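Grikden 家事・作業場タスク集 データカード

バージョン表記:第4版
文書管理:Engelbert Pfister
対象読者:方策学習、評価基盤、作業計画の担当者

概要

Grikdenは、家庭内の片付けや収納操作、および小規模な作業場での部品の出し入れを対象としたシミュレーション用データセットである。二本指グリッパを備えた単腕マニピュレータによる遠隔操作の軌跡、手先視点の画像列、関節状態、タスクごとの成否判定を収録している。

収録軌跡は1,489本、タスクは28種類。各タスクには初期配置の乱数シード、成功条件、制限時間が付属する。画像はすべてレンダリングによるもので、実写は含まない。

本データセットの目的は、「機械は家事や作業場の雑務をもうこなせるのか」という問いを、個別の操作に分解して測ることにある。動画で見栄えのする一回の成功と、配置を変えても繰り返せる操作との間には大きな差がある。Grikdenは後者の測定に使う。

第3版からの変更点

・扉の開閉タスクの成功条件を、最終角度のみの判定から、最終角度と静止時間の組み合わせに変更した。
・引き出しタスクの摩擦係数を個別指定に変更した。旧版では全引き出しで同じ値を使っていた。
・手先視点の画像列に、グリッパ開度との時刻同期情報を追加した。
・Olen系の台所配置で、棚板の衝突形状が表示形状より大きかった問題を修正した。旧版の結果とは直接比較できない。
・命名規則を統一した。旧名との対応表は docs/rename_table.csv にある。

構成

ルート直下のディレクトリは以下のとおり。

episodes/ 軌跡本体。タスク名ごとに下位ディレクトリを持つ。
scenes/ 家具、壁、什器の配置定義。
tasks/ 成功条件、制限時間、言語指示。
splits/ 学習用、検証用、評価用の分割リスト。
docs/ 注釈基準、変更履歴、既知の不具合一覧。
tools/ 読み込み、再生、集計用のスクリプト。

配置定義は三系統ある。Olenは台所と食器収納、Gislerは居間と書棚、Tenusportは作業台と部品棚を扱う。系統が異なると家具の寸法体系も異なるため、座標の絶対値を前提にした方策は系統をまたぐとほぼ動作しない。この性質は評価上の意図によるもので、正規化した座標は配布していない。

タスクの分類

操作の性質に基づき、タスクを次の四群に分けている。

A群:把持と移動
単体の剛体をつかみ、指定領域に置く。カップを棚に戻す、部品箱を作業台に移す、といった操作を含む。把持点の選択に幅があり、失敗しても再試行しやすい。現状の学習済み方策が最も安定する群である。

B群:可動部の操作
扉、引き出し、蓋など、家具側の拘束に従って動かす操作。力の方向を誤ると指が滑るか、関節トルクの上限に達する。把持を伴わず、指の側面で押す解法も認めている。

C群:接触を保つ操作
面を拭く、物を壁際に寄せる、板を溝に沿わせるなど。接触の有無が画像だけでは判別しにくく、関節状態の利用を推奨する。

D群:複合手順
A群からC群の操作を二つ以上つなぐもの。扉を開け、中の物を取り出し、扉を閉めるまでを一軌跡とする。途中段階の成否も個別に記録している。

観測

手先視点の画像は、グリッパに固定した仮想カメラから取得する。指が常に視野に入る配置を採用しており、対象面との相対姿勢を画像上で追いやすい。その代わり、指と本体が視野の下側を占め、対象がその陰に入る区間が生じる。

家具の表面には繰り返しのある木目テクスチャを多用している。繰り返し模様の上では特徴点の対応付けが不安定になり、溝や段差の輪郭のほうが位置の手掛かりとして有効な場合が多い。ただし影の境界線も強い輪郭として現れるため、エッジのみに依存する手法は両者を取り違えることがある。
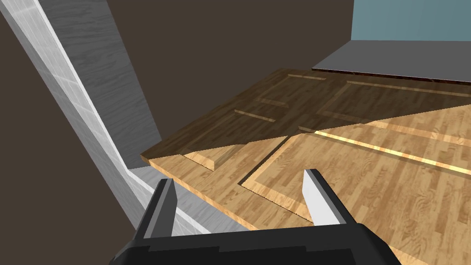
図1 手先視点の画像。開いた二本指の先に、溝で区切られた木目のパネル。面を斜めに影の境界が横切る。

図1のような斜めの視線では、パネルの奥行き方向の距離が画像上で短く圧縮される。単眼画像のみを入力とした方策では、この方向の位置決め誤差が横方向の誤差を上回る傾向がある。奥行き画像は標準では配布していないが、tools/render_depth.py を使えば軌跡ごとに再生成できる。再生成時は配置定義の版番号を軌跡側と一致させること。

関節状態は位置、速度、推定トルクの三種を記録している。推定トルクはシミュレータ内部の値から計算したもので、実機の電流計測値に相当する雑音は加えていない。必要な場合は読み込み側で付加する。

行動表現

手先の並進差分、回転差分、グリッパ開度指令を一組とする。回転差分は軸角表現、開度指令は全閉を0、全開を1とする連続値である。関節空間の指令列も併せて保存しているが、評価スクリプトの既定値は手先空間である。

遠隔操作では、操作者が対象に近づいたあと短時間停止する癖が見られる。この停止区間は除去していない。模倣学習で停止をそのまま学習すると、接触の直前で動かなくなる方策が得られることがある。tools/trim_idle.py で除去できるが、除去した場合は結果報告に明記すること。

収集手順

操作者は画面上の手先視点と固定視点を見ながら、六自由度の入力装置で操作した。操作者には言語指示と成功条件を示し、具体的な手順は指定していない。同じタスクに複数の解法が混在するのはこのためである。たとえばB群の扉では、縁に指を掛けて引く軌跡と、すき間に片指を差し入れて開く軌跡の両方がある。

失敗した軌跡も、タスク開始後に対象へ接触していれば残している。接触前に中断した軌跡は収録していない。失敗軌跡には次の符号を一つ付与する。

F1 把持の失敗、または把持後の脱落
F2 可動部が目標範囲に届かない
F3 家具または什器への過大な接触力
F4 制限時間の超過
F5 上記以外

複数に該当する場合は、時系列で最初に起きたものを採る。F5の内訳は注釈者の自由記述欄にあり、表記は統一されていない。

評価方法

評価用の初期配置は各タスクにつき70通り。学習用の配置とは乱数シードを分離してある。成功率は群ごとに報告し、全群の平均値を単独で示すことは避ける。A群の比重によって見かけの数値が上がるためである。

報告には少なくとも次の項目を含める。

・使用した配置系統と分割リストの版
・観測入力の種類
・停止区間の処理の有無
・群ごとの成功率と失敗符号の分布
・一試行あたりの所要時間の中央値
・人手による介入または初期化の条件

所要時間を必須としたのは、実用上の判断に成功率だけでは足りないためである。戸棚を一つ閉めるのに人の何倍もかかる方策でも、夜間の無人運転なら使える場合がある。一方、作業場の部品供給のように前後の工程と歩調を合わせる用途では、成功しても遅ければ工程が止まる。

現時点での所見

以下は内部評価に基づく定性的な所見で、製品性能を示すものではない。

A群は、対象が剛体で周囲に余裕があれば、単純な模倣学習でも繰り返し成功する。棚の奥、隣の物との間隔が狭い場所では失敗が増える。主因は把持姿勢の選択より、接近経路での接触である。

B群は結果が二極化する。可動軸の向きと把手の形が学習時に近ければ成功し、そこから外れると指が滑ったまま目標時間を使い切る。滑りを検知して持ち直す動作は、軌跡数に対して出現頻度が低く、模倣だけでは十分に獲得できていない。

C群では、面に沿って動くこと自体はできても、拭き残しや押し付け不足の判定が難しい。現行の成功条件は通過面積に基づいており、汚れが取れたかどうかは評価していない。家庭での「拭けた」とは隔たりがある。

D群の完遂率は最も低い。個々の段階の成功率から独立性を仮定して計算した値も下回る。前段で扉がわずかに戻る、取り出した物が次の動作の邪魔になるなど、段階間で状態のずれが持ち越される。段階ごとの方策を別々に鍛えても、この部分は改善しにくい。

以上から、配置が固定され、失敗時に人が復旧できる作業場の単機能作業は導入を検討できる水準にある。家庭での片付け一式を任せる水準にはない。

想定する用途

・手先視点に基づく操作方策の学習と比較
・家具の可動部操作に関する失敗分析
・段階的なタスク計画と復帰動作の研究
・影、繰り返し模様、斜め視線に対する認識手法の頑健性評価

想定しない用途

・実機の安全認証の根拠とすること
・人と同じ空間での動作判断
・布、食品、液体を扱う操作の性能推定
・把持力の上限設計

既知の制約

一、変形物を含まない。洗濯物をたたむ操作は家事の代表例として頻繁に要望があるが、現行の物理設定では再現性を確保できず、収録を見送った。

二、照明の変化が限られる。光源の方向は変えているものの、間接光の計算は簡略化しており、影の縁が実環境より鋭い。実写画像への転用時には性能低下を見込む必要がある。

三、家具の経年変化を扱わない。蝶番の緩み、引き出しの傾き、反った棚板は収録対象外である。

四、Tenusport系の部品棚では、箱同士が深く接触した際に微小な振動が発生する。静止判定が遅れることがあり、該当する初期配置は docs/known_issues.txt に番号で示した。

五、言語指示は日本語の短文のみで、言い換えの種類が少ない。言語理解の評価には適さない。

読み込み例

全軌跡の索引を作成する場合:

python tools/build_index.py --root episodes --out index.json

B群のみを対象に、停止区間を除いて集計する場合:

python tools/trim_idle.py --index index.json --group B --out index_b.json
python tools/summarize.py --index index_b.json --by failure_code

索引の作成時には版番号の照合が行われる。照合に失敗した軌跡は警告とともに除外され、処理自体は続行する。除外件数は標準エラー出力の末尾に表示される。

軌跡の再生は以下による。

python tools/replay.py --scene olen --episode EPISODE_ID --view wrist

再生結果と保存画像に差が出る場合は、まずレンダラの版を確認する。物理計算の刻み幅を変更した環境では、C群とD群の再生は一致しない。

個人情報

操作者の氏名、音声、映像は含まない。操作者識別子は収集期間ごとに振り直した番号であり、期間をまたいだ同一人物の追跡はできない。配置定義は設計データから作成したもので、実在の住居を測定したものではない。

保守

不具合の報告には、タスク名、軌跡番号、配置系統、使用したスクリプトの版を添えること。成功条件の変更提案は tasks/ 以下の該当ファイルへの差分として受け付ける。次の更新は2月を予定しており、B群の滑りからの持ち直し軌跡の追加と、失敗符号F5の再分類を優先する。

分割リストは版の途中では変更しない。評価用配置に誤りが見つかった場合も、当該番号を無効として公開し、差し替えは次版で行う。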